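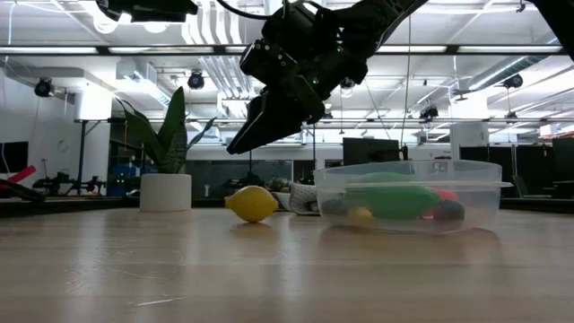 Demonstration recording for the Meltetti project moved into its second stage in March. Operators at the Andberg workshop are now collecting examples of pick-and-place work on a wooden table, with each example stored as one complete run from start to finish. The items are everyday ones, and most of the early runs use simple shapes such as the yellow lemon, set down on its own between the potted snake plant and the clear plastic container. The plant stays on the table during recording. We want the learning system to see some clutter it is meant to leave alone.

So far we have 205 runs that passed review. The target for this stage is 60 more, and Lalit Rana expects to reach it with two operators working mornings. Runs are dropped if the arm stalls for longer than 5 seconds or if the operator has to start a grasp over more than 3 times. A slow run is fine. A clumsy one can be fine too – the Didenko group asked us to keep recoveries in the set and label them.

Cloth is the newer part of the work. It changes shape whenever it is touched, so no two starting layouts match, and operators have been asked to vary their approach instead of looking for one good method. 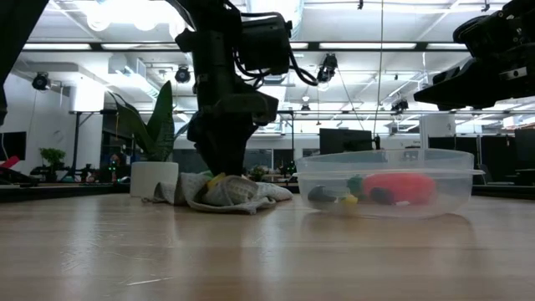 The gripper in the folds of the grey cloth, with the plastic container of toy food to the right.

Labelling will be done at Brinelley, as before. Anyone who can spare a morning for recording should speak to Lalit. Training on the controls takes about an hour, and practice runs are not added to the set.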